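Review: Rivadeneira two-arm kit, table-clearing demo

Badton opened its workshop on Friday and let visitors watch the Rivadeneira kit clear up after a meal. I went because our shared kitchen is thinking about renting one. Entry was free, and you could stand close to the table.

Facundo Godoy ran the session. He gave a short talk, answered questions for longer than he needed to, and then let the arms work. The kit is two arms with a gripper on each, and the controller software is made by Zirard.

The job was a real mess: a paper cup on its side, cherry tomatoes in a divided plastic tray, a heap of cooked red crayfish next to it, and a big white shopping bag standing open on the right. I thought the crayfish were a fair test. They are all legs and antennae, and they tangle.

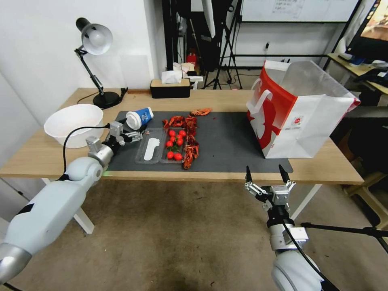
Speed and handling

It is slow. A person would be done long before the arms were. Godoy said the kit manages 200 picks on a charge of the backup battery, and that the fingertips are good for 3,000 before they need replacing. I can't check either number. The motors were quiet enough to talk over.

Price and setup

Rental is $200 a day with a minimum of 5 days. Waramen handles delivery, and you supply the table. Setup takes a morning.

I would rent it for a trial but wouldn't buy one yet. The next open day is in January.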